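3.2 The reluctant detective in Gondaron

Few films in our sample reward a second viewing as much as Gondaron, Ylva Dalen's low-budget police picture about a harbour detective named Picard. On paper it is a standard cop film. A dock manager is found dead, the wrong man is charged, and a tired officer decides to keep looking after being told to stop. What makes it such a delight to study is how little Picard seems to want the job of hero. He sleeps in his car, he forgets names, he eats in nearly every interview, and the film loves him for it!

We coded all 558 shots by hand, noting shot length, camera height, who is speaking and who is being looked at. The last of these turned out to be the most exciting column in the whole table. In 300 shots, Picard is present but someone or something else holds the centre of the picture. He stands behind a filing cabinet, or leans in a doorway, or sits at the end of a bench while other people talk across him. For a lead actor in a genre built on the close-up, that is a wonderful oddity, and it gives the film a flavour all its own.

Earlier writing on Gondaron has mostly dealt with its ending. Nic Aodha (Fionnuala Nic Aodha, whose long essay first got us interested in the film) reads the final walk along the breakwater as a sign that Picard has given up police work for good. We find her reading persuasive, but we think the groundwork is laid much earlier, in the Pilville scenes. Pilville is the inland town where Picard is sent to cool his heels, and it is there that the film starts to pull its camera away from him. The colours grow paler, the talk slows down, and the shots get longer. One dinner scene plays out in a single take, with Picard's back to us from start to finish.

The choice of what to put at the edge of a shot, and what to let run out of it, matters a great deal here. Dalen likes large shapes that enter low on one side and leave by the top: a crane, a stair rail, the arm of a man reaching for a shelf. They give weight to one side and leave the eye to find Picard on the other. Figure 1 shows a computer-rendered scene, with a white robotic arm rising from the lower left.

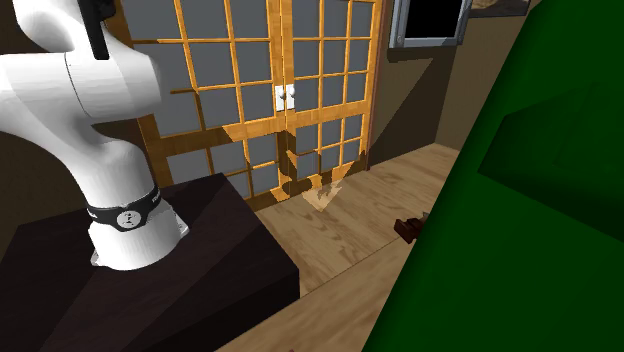 3.3 Sound and the missing partner

Nearly every police film of this type gives its detective a partner, if only so that he has someone to be rude to. Gondaron keeps the rudeness and drops the partner. Sirel, the younger officer named in the opening minutes, is heard over the radio and on the telephone but never appears on screen. We were thrilled to find how carefully this is handled. Sirel has more lines than anyone except Picard, and the voice is mixed so close that it often feels nearer to us than Picard does.

The humour of the film depends on this setup. Picard grumbles at a dashboard, shouts into a pay phone, and once tries to win an argument with a receiver that has already been hung up. Because we never cut to the other end of the line, each silence belongs to him alone, and we get to watch him stew in it. The pause after Sirel asks whether he has spoken to the widow is our favourite moment in the film (we have played it to every class we teach, and it always gets a laugh).

There is a sadder side to it as well. In the last act the radio calls stop, and the film offers no explanation. The sound of the water takes over, then gulls, then the engine of the old sedan turning over. Viewers in our group discussions often noticed that something had changed without being able to name it, and several thought the picture itself had become darker. We checked the brightness of the shots on either side of the final call and found no real difference between them. Section 4 takes up the group discussions in full, starting with how viewers described Sirel's face.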